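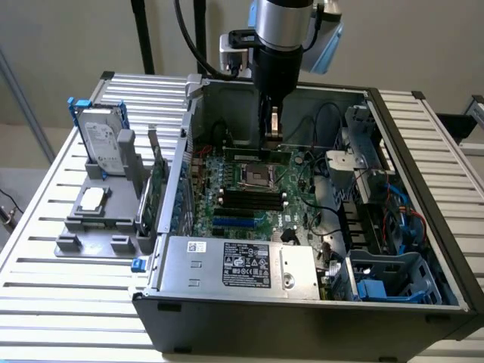 Memory module held over the slots. Today's job, and yesterday's, and tomorrow's.

Right, a few of you asked what I've been up to since I went quiet in September, so: I'm collecting demonstrations of a robot arm putting a desktop PC together. Over and over. It's for a learning system, and the learning system is very hungry. Thread, because I've got a cup of tea and a sit-down coming.

The target is 900 good episodes for the memory task alone. An episode is one go from start to finish: pick the stick up, carry it over, line it up, push it home, let go. Then I take it all apart and we start again (that bit doesn't get recorded, sadly, I've become very fast at it).

We call the project Loster. Senga Sutherland named it and won't say why. My guess is it's to do with the number of screws we've lost.

The lining up is what eats the time. Reaching over the case is easy, anyone can drive that after a morning. But the last little bit, where the edge of the stick has to find the slot and the notch has to match, that's where I hold my breath. Push when it's slightly skewed and you feel awful for the slot. 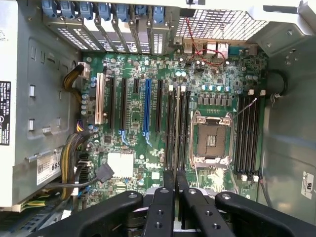
So there's a lot going on in there for a model to look at. Slots that look like other slots, blue clips all along the back, cables wandering about wherever they fancy. A person glances in and knows which bit is memory. The model has to get there from examples, and if my examples are all the same it'll learn one exact case in one exact spot and fall over when I nudge it.

Which is why I nudge it! Every 22 episodes I shift the case a bit, turn it a touch, move a cable. Itzel Manríquez wrote me a list of changes to work through and I've been ticking them off in biro like a shopping list.

Things I got wrong in my first week, in case you're about to start doing this:

I was too smooth. I'd practised so much that I never missed, so there was nothing in the data about what to do after a miss. Now if I land a bit off I leave it in and recover slowly. Those are some of the most useful ones we've got.

I also paused a lot to think. The model picked that up beautifully and would stop dead over the case for about 6 seconds, thinking about nothing. Very like me before lunch.

And I labelled things at the end of the day instead of straight after each go. Don't. I had 5 episodes marked "fine???" and had to bin the lot.

Reinhold Thiele asked whether you could do it all in simulation. We do some! But wobbly cables and stiff slots are a pain to fake well, so for now it's me and a cold cuppa.

Expansion cards are next, then the hard drive. I'm looking forward to the drive, it's a nice chunky thing to hold and I've had enough of thin green sticks for a while.

Will post the first proper model attempts when Senga says I'm allowed. Ask me stuff in the replies, I'm around till four.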